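23 de abril de 2023. Cuaderno del taller, compras para la celda 2

Hoy revisé con Yetunde la lista de equipos que debemos entregar antes de junio. Anoto las decisiones para que Marius pueda leerlas cuando vuelva de Graltura.

Brazo. Tenemos presupuesto para uno solo. Quedan dos ofertas, la de Surkon y la de Kan. La de Surkon es más cara, pero incluye el controlador y la formación de dos personas. La de Kan llega antes (siete semanas) y no incluye cables ni base. Hywel prefiere Kan por la documentación. Yo todavía no estoy decidido. Pedí a los dos que nos confirmen por escrito el precio de las piezas de repuesto, que el año pasado fue nuestra mala sorpresa.

Pinza. Seguimos con dos dedos paralelos. Sebastian propuso una de tres dedos para la fruta blanda, y la idea me gusta, pero cuesta casi lo mismo que la cámara. La dejo en la columna "segundo semestre". De momento compramos seis juegos de puntas blandas de recambio y probamos con ellas.

Cámara de muñeca. Pendiente. Antes de elegir la óptica quiero saber cuánto debe verse del plato cuando la pinza está abierta. Esto se puede estudiar en simulación sin gastar nada, y por eso pedí a Mahlet que prepare el caso de la fresa en el cuenco blanco sobre las tablas de madera.

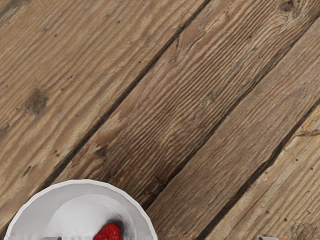 Para la licencia del simulador, Hurkomano nos ofrece puestos fijos o flotantes. Con tres flotantes nos alcanza, si nos ponemos de acuerdo en los horarios. Falta preguntar si la renovación sube de precio el segundo año.

También falta:
- tarjeta gráfica para el ordenador de Mahlet (la actual va muy lenta con las texturas)
- mesa con tornillos de fijación, medir primero la puerta
- parada de emergencia, no está en ninguna de las dos ofertas

Yetunde pasa los números a la hoja común. Yo escribo a Surkon y pregunto si mantienen el precio hasta junio.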